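Is a whole-house water softener worth it, or am I being sold a dream?

Posted in Plumbing and Water
January 2025
267 views

Naa Amoah

We moved to Trotbridge in November and within a fortnight had a bloke at the door offering a free water test. He put some drops in a glass, it went a colour, he looked grave. The upshot was a quote for $4,000 for a Tondus softener, installed, plus salt, plus a yearly service he was a bit vague about.

I'm not convinced. The kettle does scale up and the shower screen goes cloudy, I'll give him that. But he also told me the softener would fix my daughter's dry skin, halve our power bill and make the tea taste better, and by that point I'd stopped listening. He wanted a signature that night for the discounted price.

Three-bedroom house, two adults, one kid, electric storage hot water, town supply. I don't know what number counts as hard. He wrote 13 on his sheet and circled it, with no units. The neighbours on one side have a softener and swear by it. The ones on the other side have never heard of hard water and seem fine.

Has anyone paid for one of these and been able to point to what it saved them? Not looking for a brand recommendation.

limescale_larry

Get one. We put ours in years ago and I wouldn't live without it. Towels are softer, you use less soap, dishwasher comes up sparkling. Yes it's dear but you get what you pay for. Don't get the magnet ones they're rubbish.

Flulter

I'd slow right down. A price that expires tonight tells you plenty about the seller and very little about your water.

First, the 13. If it's grains per gallon, your water is properly hard. If it's milligrams per litre, it's about as soft as rain and you can throw the sheet out. Given your kettle I'd guess grains, but you shouldn't have to guess. Ring your water supplier and ask for the hardness at your end of town, as calcium carbonate in mg/L. They test for it regularly and most will tell you over the phone. To turn grains into mg/L, multiply by 17, near enough. Under 60 is soft. Over 200 is where I'd start to take a softener seriously.

The drops in the glass can be a real hardness test, by the way. You count the drops until the colour changes. If he didn't count, it was theatre.

On the claims: less scale, yes. Less soap, yes, though how much you were ever spending on soap is another matter. Skin, I wouldn't bank on. Some people say it helps, but the trials I've read on eczema didn't find much, so ask your GP before you spend money on it. Half the power bill is nonsense. Scale on an electric element makes it run hotter and die younger, but nearly all the heat still ends up in the water. You might save yourself an element every so often. Price one and see how many you'd get for $4,000.

Costs he probably skipped: salt, water used each time the unit flushes itself, and resin that wears out eventually. Softened water also has extra sodium in it, so if anyone in the house is on a low-salt diet, have the kitchen cold tap left on the unsoftened line. Garden taps too. The plants won't thank you for it and you'd be paying to soften the lawn.

I did go ahead in the end, so I'm not against them. Our supply tested at 310 mg/L. I got three quotes and the cheapest was $1,482 fitted, from a local plumber who'd never knocked on a door in his life. It's a plain metered unit, so it only flushes after a set volume has gone through. Avoid the ones on a timer.

What did it save? Hard to say, and I kept the receipts. The kettle stays clean and I've stopped scrubbing the shower. I can't find it anywhere in the bills.

Virág

Agree with most of that, but I'd try the cheap things before any softener at all. Citric acid in the kettle once a month, a spoonful or two, boil, leave it, rinse. A squeegee hung in the shower and used by everybody (good luck). Unscrew the aerators off your taps and soak them in white vinegar overnight, then scrub with an old toothbrush. Don't leave vinegar sitting on a coloured or brushed finish, though. I dulled a perfectly good kitchen mixer that way.

Do that for three months and see what still annoys you. If the answer is only the kettle, you've kept your money.

Also check whether you signed anything at all when he did the test, even a "visit confirmation". Door-to-door sales usually come with a cooling-off period, and your state or province consumer office can tell you how long you've got.
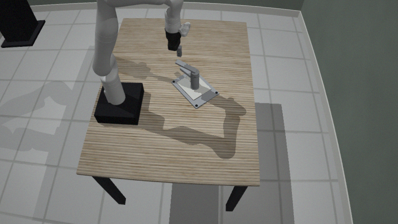
One more thing on the aerators: take the old one with you to the hardware shop if it's too far gone to clean. There are more thread sizes than you'd think, and I've made that trip twice for one tap.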